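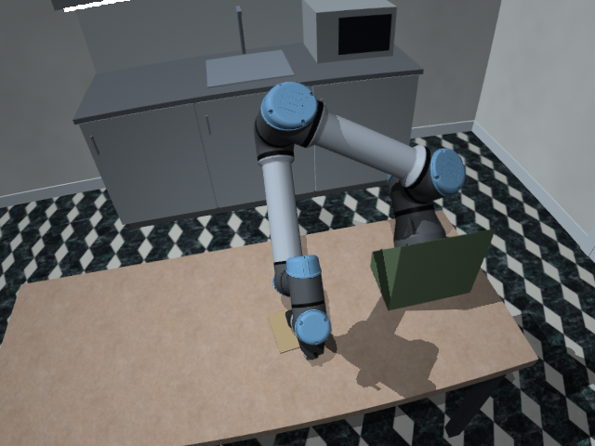

The Stondport town library is opening a kitchen table lunch for anyone who eats alone at midday, and I went to the first one so you don't have to wonder about it. It runs in the back room on Batcombe Street, and the idea is simple - you bring your own food, sit down with whoever's there and stay as long as you like. I'm a sucker for a long, light tan table with a black-and-white patterned floor in the same room, so I was already in a good mood thinking about lunch. I had egg salad. The woman across from me had leftover chili that smelled so good I nearly proposed a trade!

The lunches started in April as a trial, and the library says they'll keep going through the summer. There's coffee and tea, and somebody had left a big plate of lemon bars by the sink (gone by the time I went back for a second one). People talked mostly about the Rorville bus, which has been late all spring, and about when it's safe to put tomatoes out. 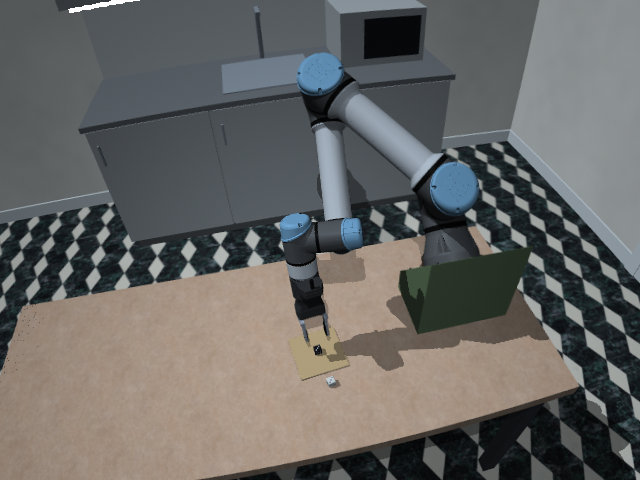

Do you have to sign up first? You can just walk in, but the room only holds 30 people, so come before noon if you want to be sure of a chair.

Partanen Bakery is sending over day-old rolls, free to anyone who wants one, and I can report that the rye is still very good with butter. I took two. The library is also putting out a shelf of cookbooks you can borrow on your regular card - 38 of them so far, with a lot of soup. 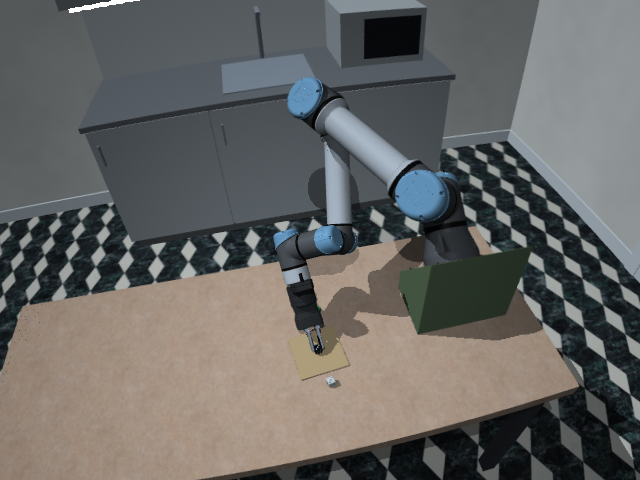
I'd love to see more baking in there, and the desk will take donations if yours are in decent shape. Parking is free behind the building, and the 13 bus stops right out front. Bring your own mug if you can, they ran short.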